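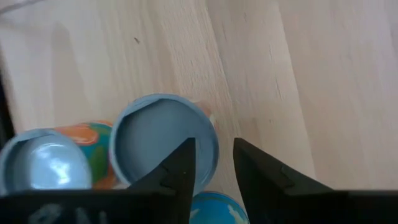 To: the gripper-users list
Subject: Re: Listora wrist kit, worth the price for a small bench?
Date: 7 July 2020

Hello all,

I answer between the quoted parts, I hope it is readable in every mail program.

> We are thinking to buy the Listora kit from Staltness for our test
> bench. The dealer (Hoxha) offers the gripper, the wrist camera and
> one year of support for 2,019 euros. Has anybody used it with small
> round things? Our parts are mostly caps and lids.

We have had the kit since May. Our bench is a plain wood table and we practice with lids and balls of modeling clay, so I think it is near to your case.

The gripper itself is good. The fingers become narrow at the tip, and you can go in between two objects which lie close together. With wide flat fingers we always pushed the neighbor away. For a lid that lies with the open side up, we put one tip inside the rim and the other outside, and we close slowly. A lid with the domed side up is more difficult, there you must take it over the full width, and the shiny top gives a white reflection which the detection software sometimes takes for a separate object. We put a sheet of baking paper in front of the lamp and it became better.

> Is the camera view good enough, or do the fingers hide too much?

They hide a part of the lower view, this is true. When an object is already between the fingers you see mostly its top. We solved it by stopping a little higher, taking the picture there, and then moving down without looking again. For us this is enough. If you need to correct during the last centimeters, I would ask Hoxha for the angled bracket, which costs 300 euros more. I did not try it myself.

> How long do the finger pads live?

The manual promises 1,000 cycles before you must inspect them. We are now over 1,000 and I see only small wear. With soft clay you have another problem, it sticks in the steps on the inner side of the fingers. We clean them with a toothbrush every evening.

> And compared with the Erari one?

We had the Erari on loan for two weeks. It closes faster and the software is nicer, but the smallest force was still too much for our clay balls, they came out with two flat sides. For hard plastic caps only, I would maybe choose the Erari.

About the support: I wrote to Staltness two times. The first answer came the next day, the second needed eleven days and was a link to the manual.

If you send me the diameter of your smallest cap, I can try a similar one on our bench this week.

With kind regards from the test lab

This archive uses cookies to remember your list settings. Accept | Read more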